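**Ticket: Sorting cell stops with "pick not confirmed"**
Site: Wasero, packing floor, bench 2
Opened: 10/11/2023
Status: open, against my wishes

**Reported by day shift**

The arm pauses in the middle of a pick and waits for someone to press Resume. Day shift logged 17 pauses. Under the old arrangement a person put things in the basket and went home with sore wrists. Now the same person stands next to the arm, presses Resume, and goes home with sore feet. They would like this noted, so I have noted it.

**Step 1: rule out the parts**

Swapped the real stock for the Nevia practice pieces (blocks and a ball) so we could stop apologizing to the customer. Grip force was set to 60. Dropped it to 50, saved, restarted the cell.

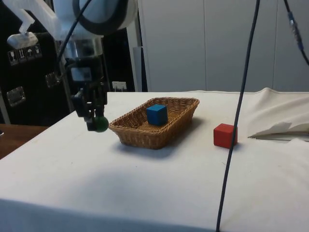
Jallel support asked for the controller log before they would discuss anything else. Sent it. They asked for it again in a different format. Sent that too. Their reply says the confirm signal can time out if the speed was changed after setup. The speed was changed after setup. Nobody on either shift remembers doing it, and the settings page doesn't keep names.

**Step 2: reset the pick order**

Cleared the saved order and taught the positions again, with the basket in the middle of the cloth and the pieces outside it. Please leave the basket where it is. Night shift has been sliding it closer to save themselves a reach, and I understand why, but the arm has no opinion about your shoulder.
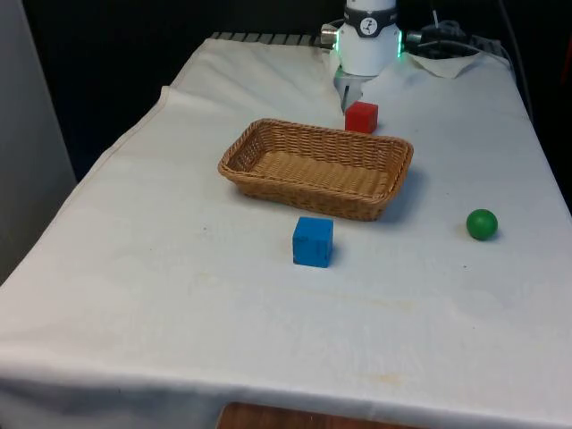 *Photo: Myung line support, bench 2*

**Step 3: the part that isn't in the manual**

Resume is now on the pendant and also on the foot switch, so whoever is minding the cell can sit down. Packing asked for this in March. It took me less time than the form for requesting it.

**Still to do**

- Put speed back to the setup value and run a full shift
- Lock the settings page
- Find a stool for bench 2 that goes up and stays up
- Change the job title on the rota from "packer" to whatever this is now. HR has the ticket.

Leaving this open until both shifts have run on the new settings. Add any pauses below with the time and which piece it was going for. "It did it again" doesn't help me.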